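Dustomard Support – Ticket history
Product: Pimness family meditation app, version 2.70
Subject: Bedtime session does not pause when second child profile opens
Status: Solved
Opened: September 18, 2022
Opened by: Orvokki Harju

Orvokki Harju wrote:

Hello. I am a mother of two children and I use Pimness every evening, after the kids are in bed. My problem is with the session "Quiet for Parents", the one with 20 minutes. When I am in the middle of it, the app changes by itself to the profile of my younger daughter and starts to play the whale song. It is very loud. I am lying down with my eyes closed and then comes the whale.

It happened four evenings after each other. I have already tried these things:
– closed the app and opened it again
– restarted the phone
– removed the daughter's profile and made it new
– turned off the notifications

The phone is a Prudex, two years old. My husband has the same app on his own phone and he has no whale.

Natnael Weldu (Support) wrote:

Dear Orvokki, thank you for the clear message. I am sorry that your quiet time is disturbed. Please can you check three settings for me?

Open Family, then Bedtime, and look if "Follow the child's schedule" is on. Open Sound and tell me the number beside "Session volume". And tell me at which minute of your session the change happens, if you know it.

Please do not remove the profile again for now. When it is removed, we also lose the log from that evening.

Orvokki Harju wrote:

"Follow the child's schedule" is on. I don't remember that I turned it on, but my daughter knows my code, so it is possible. The session volume is 78. I did not know it was so high, I thought one volume was for everything.

About the minute I can't say exactly. I try to not look at the clock when I meditate. Yesterday I sat down later than usual. I still had to pack the school bags and sign a paper for the swimming class, and I had hardly started when the whale came. On the other evenings it came near the end. So I think it is maybe a fixed time on the clock and does not depend on the session.

The evening is not very calm in our home in general. Dinner is late, one child does not eat peas, the other eats only peas, and after that there is always one more glass of water. I tell you this so that you understand the times can move from day to day.

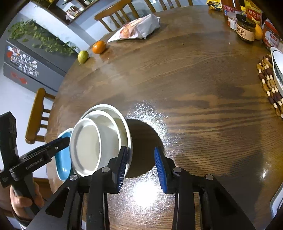 Three white dishes stacked on the round table.

Natnael Weldu (Support) wrote:

Your guess about the clock is very helpful. I looked at the log with my colleague Pentti Savolainen, and we see the younger profile has a wake-up check saved at 9:15 in the evening. It should be 9:15 in the morning. At this time the app opens the child's profile and plays her favorite sound, and it uses the session volume of the parent.

Please do the following steps:
1. Open Family, Bedtime, and choose the younger child.
2. Tap on the wake-up time and change PM to AM.
3. Turn off "Follow the child's schedule" on your own profile.
4. Set the session volume to 70 or lower. You can go back later if it is too quiet.
5. Close the app fully and open it one time before the evening.

Orvokki Harju wrote:

I have done all five steps. In step 2 the AM did not stay. I changed it, went back, and it was PM again. I repeated it and the same thing happened.

Natnael Weldu (Support) wrote:

Thank you for checking this. I passed it to Ikhsan Sopacua, who works on the schedule part.

Ikhsan Sopacua (Technical) wrote:

Hello Orvokki. The change is not saved when the phone uses the 24-hour clock. Please switch the phone to the 12-hour clock, change the wake-up time to AM, save, and then switch the phone back. The setting will stay. We will correct this in the app, and it is planned for the December update.

Orvokki Harju wrote:

Now it stayed. I have waited two evenings before writing, to be sure. No whale. The first evening I fell asleep before the bell, but this is not a fault of the app.

One small question. Can I put a new code so that the children can't open Family?

Natnael Weldu (Support) wrote:

Yes. Open Family, then Code, then "Change". Please choose one that is not a birthday, the children usually try these first. I will set the ticket to Solved. If the sound comes back, answer to this same message and it will open again.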